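Laundry, Part Four: The Sock Question
Posted in Home, January

Galindo Street has 574 square feet, one closet and a sock problem. Shirts I can manage. Towels fold themselves if you glare at them. Socks wait in a basket until somebody gives in, and this winter the somebody was me.

The rules are simple: a pale wood table, a plastic basket with holes in its sides, and no television until everything has a partner. I allow up to 60 minutes. Click on either picture to enlarge.
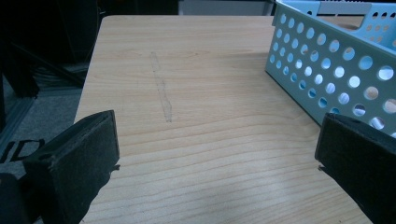
Plenty of pale wood to lay out pairs on, in theory.
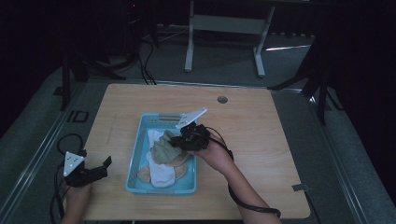

White, sage green and beige, all in one heap. My grandmother would have called the beige ones "good socks" and saved them for the doctor.

Eliseo Camacho wrote in to say that pairing is a waste of a life, that he buys 70 of the same gray sock every few years and throws out the survivors, and that he has never once been late for work. I've thought about this more than I'd like – mostly while looking for the other green one.

Next up: fitted sheets. Bring snacks.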